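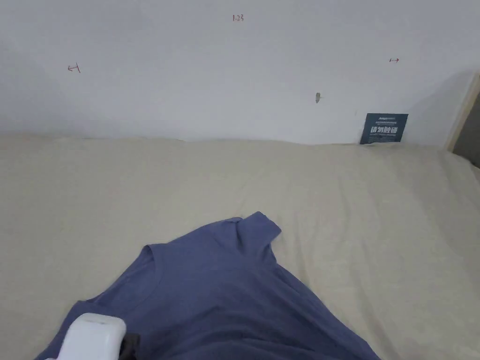

What does the Skirnside list hold?
It holds 3,009 records of commercial satellites, one row for each spacecraft, with the operator, the country that licensed it, the launch date and the kind of orbit it was sent to.

Skirnside Commercial Satellite List
Data card, last revised August 18, 2025

Welcome, and thank you for stopping by! Skirnside began as a spreadsheet that Shoshana Abernathy kept for her own reading on space trade, and it grew (slowly at first, then all at once one April) into something that other people kept asking to borrow. Marcus Quintanilla cleaned up the columns, Subbarao Devadiga wrote the small loader script, and between the three of us we have tried to keep it friendly for people who have never opened a file like this before.

What's in the folder

satellites.csv is the main table.
operators.csv lists company names, old names and parent companies.
notes.txt has our running remarks, some of them rather chatty.
load.py reads both tables and joins them for you.

Columns you may wonder about

"licensed_in" is the country that gave the permit, and it often differs from the country where the owner has its main office. Please don't read it as a flag of ownership! We lost a whole weekend to that mix-up ourselves.
"orbit_class" is low, medium, high or other.
"status" is our best reading of public notices. Almost 700 rows say "unclear", and we would much sooner leave them that way than guess.

How to load it

Put the files in one folder and run python load.py from there. If you only want the main table, any spreadsheet program will open it just fine.

Known gaps

Military craft are left out, and so are joint ones where we couldn't tell who was paying. Launches shared by several small companies are patchy, and 20 rows still have a year but no day. Verna Pennington is working through those from old press notices, bless her.

Terms and contact

Use it freely for study, teaching or news work, and mention Skirnside somewhere near your charts. Fixes are very welcome: add a line to corrections.txt with the row number and a link to your source, and Marcus or Subbarao will write back.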